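Visit notes, Duvau student robotics lab, open day, Thu 14 February

The Duvau program runs one project per year. This year's is a two-arm calligraphy cell, supervised by Wanda Montoya. Visitors were admitted in small groups, with 2 students at the controls and the remainder answering questions. The club's stated aim is to lift a brush from its rack, write one character on the grid and hang the brush up again. Grasp trials on simpler objects come first, and a round orange one was in the right gripper over the practice felt.
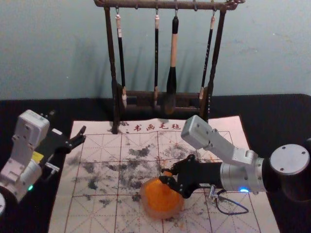
Tapio Seppälä remarked that the arms themselves were the easy part, and that most of the term had gone into calibrating the left one against the right. He would have started with a single arm and added the second in March.

The log sheet by the door listed 242 grasp trials to date, 67 of them on brush handles. Failures were sorted by cause, with slip at closure the largest group. Handle diameter is the obvious difficulty. Three of the brushes on the rack are slender and the fourth is much thicker, so one closing width will not serve for all. The students set the width by hand before each trial. The hooks add a further constraint, as the brush must be raised before it is drawn forward.

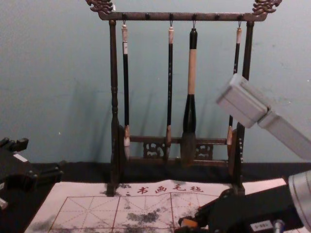

## Access and schedule

The lab is on the second floor of the Gronholm building. The tour took 59 minutes, including questions. Parking at the rear is metered. The next open day is in March, and bookings go through Vimala Rajan at the front office.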